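Keeping a work table in order at home

Many of us are working at the kitchen table or in a corner of the bedroom now, and I receive questions from readers who never had a desk at home before. I am not an expert of furniture. I have mended and cleaned other people's things for many years, first in the shop of Hubert Imhof and now from my own small room in Istville, and I write down what has worked for me. Please take what is useful to you.

The surface

A table for work does not have to be big, but it has to stay still. Put both hands flat on it and push to the left and right. If it moves, look first at the screws under the top, they become loose when the heating is on all winter. Tighten each one a little, go to the next, and then go around a second time. If the table is still moving after this, one leg is short. A folded piece of cardboard helps for one day. A piece of felt, glued, helps for years.

When you put two tables together, you will have a joint in the middle, and crumbs will find it. I clean such a joint with an old playing card wrapped in a thin damp cloth. Do not use a knife. Selina Ruchti used a knife on her white table and now she has a scratch that she looks at every morning.

Paper as a table cover

My favorite cover is strong brown wrapping paper. It is cheap, it does not shine in your eyes under the lamp, and you can write a telephone number on it. Cut it a little smaller than the table, so you can still lift it at the side and wipe below. A new sheet comes from the roll with a curl and wants to stand up at the ends. Roll it the opposite way around a broom handle, leave it like this for one night, and in the morning it lies quite flat. Do not iron it with steam, it makes waves.

If you use tape, use paper tape, and only at the corners. Plastic tape leaves glue on a white table and the glue becomes yellow. If this has already happened, a drop of cooking oil on a cloth, left for 5 minutes, will take most of it. Afterwards wash with dish soap and warm water, or the new tape will not hold.

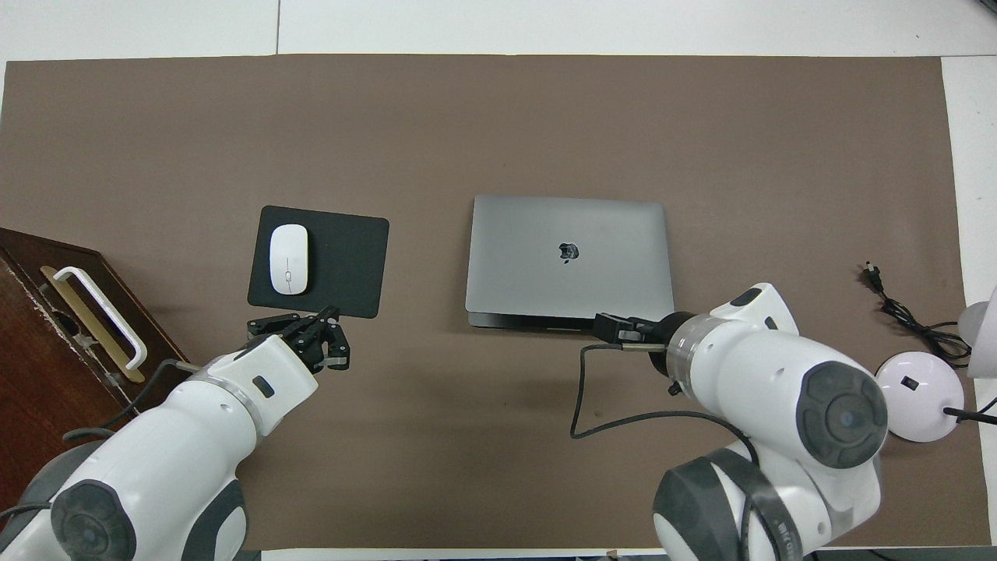

Brown paper over a white table, with a laptop on it.

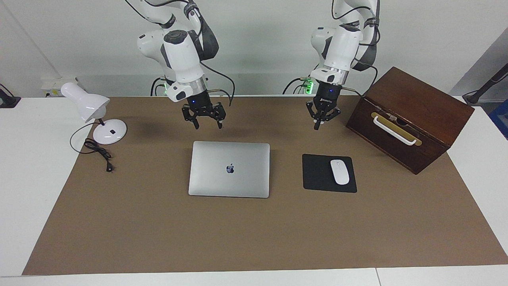
Change the paper when it has stains that you can feel with the finger. Stains that you can only see do no harm. I keep the old sheets for painting work and for packing, and the last pieces go under the shoes by the door.

Cleaning a laptop

Switch it off completely and pull out the charger before you start. Closing the lid is not enough. Then:

Wipe the outside with a soft cloth which is only a little damp. If you can press a drop out of the cloth, it is too wet.

For the keys, turn the laptop on its side and brush from the top to the bottom with a dry, clean paint brush. The brush should be one that was never in paint.

For the screen, use a dry cloth of the kind for eyeglasses. Go in long lines from one side to the other. Do not spray anything directly on the screen, also not water. The drops run down to the lower edge and go inside.

Kitchen paper is too rough for a screen. I know it does not feel rough.

Let everything dry with the lid open before you switch it on again. I wait 24 minutes, because this is the length of one side of a record I like, but a shorter time is surely also fine.

Mouse and mouse pad

A mouse that jumps is very often only dirty. Turn it over and you will see small smooth feet, and around them a gray line of dirt. Take it away with a wooden toothpick. Blow once at the small window where the light is, and do not touch it with the toothpick.

A pad of cloth can be washed by hand in the sink, with lukewarm water and a little shampoo. Rinse until no more foam is coming. Press it between two towels and lay it flat to dry, not over the radiator, where it will bend and never forgive you. It needs one full day, so do it in the evening before a free day. A hard pad needs just a damp cloth.

Cables

I have one rule, which I learned from Luzius Nägeli when we cleared the storeroom at Moser: every cable gets its name at both ends. A strip of paper tape folded over itself like a small flag is enough. Write with pencil, because ink from a pen rubs away on this tape.

Do not wind a cable tightly around its charger. It breaks inside, exactly where it comes out of the plastic. Make a loose ring the width of your hand and close it with a strip of cloth. From one old shirt sleeve I have cut 13 strips and I still have some in the drawer.

The end of the day

If your work table is also the table for eating, find a tray or a flat box and put the whole work in it at the same hour each evening. Laimutė Ozoliņš uses a baking sheet that was too large for her new oven. It slides on top of the cupboard and she has her kitchen back.

Wipe the table after this and not before, so you do it only once. For a white top that has become dull, mix one spoon of baking soda with a little water, rub softly in circles, and wipe two times with clear water. Try it first on a place which is not seen. On varnished wood I would not use it at all.

Next time I will write about drawers that stick. Fabian Prantl has sent me a question about a drawer that opens only in dry weather, and I have one of the same kind here, so in April I can try with candle wax and with soap and compare them.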